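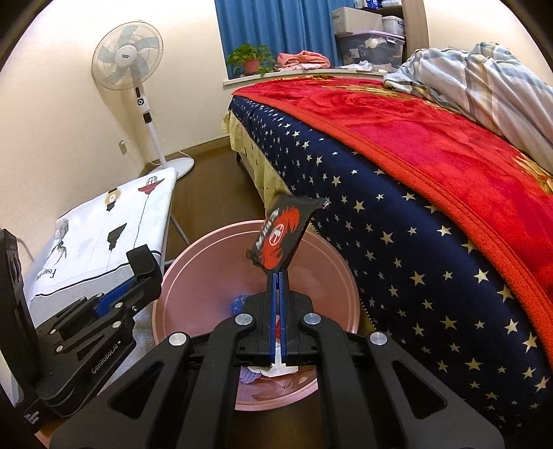

Geetha Nair would like it known that the club had no name for its first four months, and that she would have been happy to leave it that way. The students wanted one, though, and after a long evening of arguing they settled on the Kulkarni Gripper Club, after the street where most of them live.

We met on Tue 18 April, over tea that went cold because she kept getting up to show me things. Nair teaches the evening robotics class at the Cullgate community center, and the club grew out of it when a handful of students refused to go home at the end of term. Their project this year is tidying. They work with hand-held grippers, going through the small chores of an ordinary home, and the recordings go toward teaching an arm to do the same.

"People hear robotics and they think of something walking around on two legs," she said. "My students are thinking about wrappers. How do you pinch a wrapper so it stays pinched? You could spend a whole month on that, and we did, we spent all of October on it!"

The trouble, she explained, is that a wrapper is never the same shape twice -- a wooden block sits there and waits for you, while a bit of crumpled plastic folds and slides and generally does as it likes. So the students practice at home, in bedrooms and kitchens, and bring their notes to class, where everybody reads everybody else's. The club logbook is up to 1241 entries now. She let me leaf through it, and some of the entries are a page long and one just says "socks, again."

I asked whether the younger ones get bored. She laughed and said the younger ones are the patient ones, and it's the parents who want to know when there will be a race.

There is a competition, as a matter of fact. The club is entering the household round at Kivier, where teams have to clear a floor of mixed litter into a container, and last year they came away with 88 points and a long list of things to fix. "I was so proud of that list," Nair said. "They wrote it on the bus home, all of them talking at once, and I still have it on my refrigerator."

She hopes to run a second class in the fall, if she can get the room on Thursdays.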